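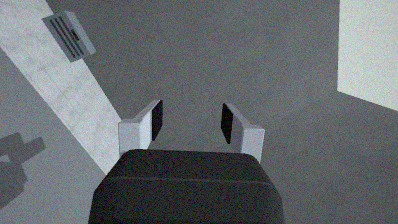

图 1:两指夹爪张开,位于深灰色平整表面上方(计算机渲染图)

第四章 更换过滤芯与首次注水
Gwynne 台下式净水器 安装与维护手册
2024年1月1日 撰文:Eluned Howells 校订:Hefin Voyle

4.1 开始之前

本章适用于已经按第三章固定好机身、接好进水管的用户。如果机身还没有挂上背板,请先回到第三章。更换滤芯与首次安装滤芯的步骤相同,只是首次安装时不必执行第 4.2 节中的泄压。

请准备好以下物品:
- 新滤芯一套(前置滤芯与主滤芯各一支)
- 随机附送的滤瓶扳手
- 干布一块,浅盆一只
- 食品级硅脂,少量即可

旧型号 Ornden 的滤芯外形相近,但接口深度不同,不能混用。滤芯端盖上印有型号,拆封前请核对。

注意:进水温度不得超过 40 ℃。请勿将本机接在热水管路上,也不要接在热水器出水口之后。

4.2 关水与泄压

1. 关闭水槽下方的进水角阀,顺时针旋到底。
2. 打开净水龙头,等水流完全停止。龙头保持打开状态。
3. 把浅盆放在滤瓶正下方。
4. 按住机头上的红色泄压钮,直到听不见排气声。

滤瓶拧不动时,多半是管路里还有压力。再按一次泄压钮,不要加长扳手手柄强行拧开,机头螺纹受损不在保修范围内。

4.3 取出旧滤芯

1. 用扳手套住前置滤瓶,从下往上看,逆时针转动。松动后改用手拧。
2. 一手托住瓶底,竖直取下。瓶内还有水,倒入盆中。
3. 抽出旧滤芯,按当地规定丢弃。
4. 用清水冲洗滤瓶内壁。有水垢时可用软布擦拭,不要使用钢丝球、漂白剂或洗碗机。
5. 取下瓶口的密封圈,检查有无裂纹或压扁。密封圈完好可以继续使用,否则换新。
6. 对主滤瓶重复以上步骤。

4.4 装入新滤芯

1. 洗净双手,拆开滤芯包装,尽量只接触两端的端盖。
2. 在密封圈上薄薄涂一层硅脂,放回瓶口凹槽,用手指沿一圈压平。
3. 将滤芯插入滤瓶,底部的定位柱应完全套入。主滤芯有方向,箭头朝上。
4. 把滤瓶对准机头,用手拧紧,再用扳手转四分之一圈。

注意:切勿过度拧紧。密封靠的是密封圈,拧得过紧会使其变形,下次更换时也很难打开。

4.5 注水与冲洗

1. 确认净水龙头仍然打开。
2. 缓慢开启进水角阀,先开一半。龙头会喷出空气和水花,属正常现象。
3. 水流平稳后,将角阀全开。
4. 连续放水,冲洗前置滤芯和主滤芯。最初流出的水可能呈浅灰色,这是活性炭粉末,不要饮用。
5. 水色清澈后关闭龙头,静置,再打开放水一次。
6. 用干布擦干两个滤瓶和所有接头,然后用纸巾逐处按压。纸巾有湿痕的地方需要重新拧紧。

当天晚上和第二天早上请各检查一次柜底有无积水。

4.6 复位滤芯计数

机身面板记录累计过水量,达到 1,000 升时,滤芯灯变为橙色。更换完成后须手动复位:

1. 同时按住“滤芯”键和“设置”键,直到指示灯闪烁。
2. 松开,再按一次“滤芯”键确认。
3. 灯变为绿色,计数归零。

如果灯仍为橙色,拔下电源适配器,稍等片刻再插上,从第 1 步重做。停电不会清除计数。

4.7 长时间不用

外出超过 2 周时,请关闭角阀并按 4.2 节泄压。回来后先放水冲洗再饮用。冬季无人居住且可能结冰的房屋,应将两支滤芯都取出,排空滤瓶,机身存水也要倒净。受冻过的滤芯不可再用,外观看不出损坏也应更换。

4.8 常见情况

出水变小:先看角阀是否全开,再看前置滤芯是否堵塞。
水有气泡、发白:新滤芯内残留空气,继续使用几天后会消失。
瓶口渗水:密封圈错位或有异物。泄压后拆下,擦净重装。
滤芯灯不亮:检查适配器插头。仍不亮时请联系 Talar 售后,并报出机身底部的序列号。

下一章:第五章 龙头与软管

Talar 售后服务部 联系人:Meirion Probert | 版权所有 © Talar | 返回顶部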